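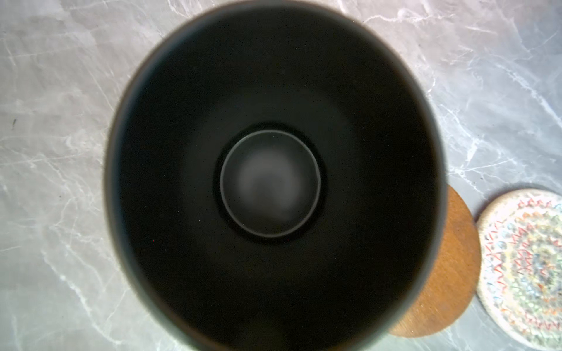 Awuor Magesa took up her post as head of catering at Wulwood residential college in August, and her first decision was to change the hour at which supper is served. Residents had eaten at half past five for as long as the college had kept records. The meal now begins at seven.

"The earlier time suited the kitchen rota and very little else," Ms Magesa said when we met in her office. "Students were coming in from placements to find the hall closed, and they were buying their evening meal elsewhere."

The change required a new shift pattern for 12 members of staff. Consultation lasted 3 months and produced 36 written responses, which Ms Magesa read in full. Several asked that a cold supper be kept back for those with evening classes, and this was adopted. She described the talks as "long, but civil throughout".

Menus have also been revised. Soup is made on the premises on 4 evenings a week, and bread is bought from a bakery in the town. Ms Magesa would like to see more pulses on the menu, although she accepts that the older recipes have a loyal following. "I have been told very firmly that the leek pie is to stay," she said.

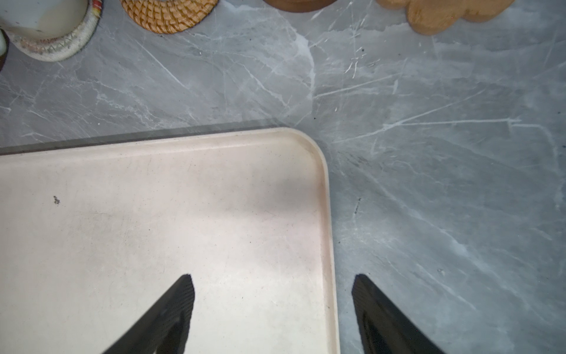
Hanneke Meijer felt that seven was still too early for those travelling back by the late bus, and asked whether last service might be moved to half past eight on weekdays. Ms Magesa has agreed to look at the cost of a longer service before the new term. The hall will keep its present hours until then, and breakfast times are not affected.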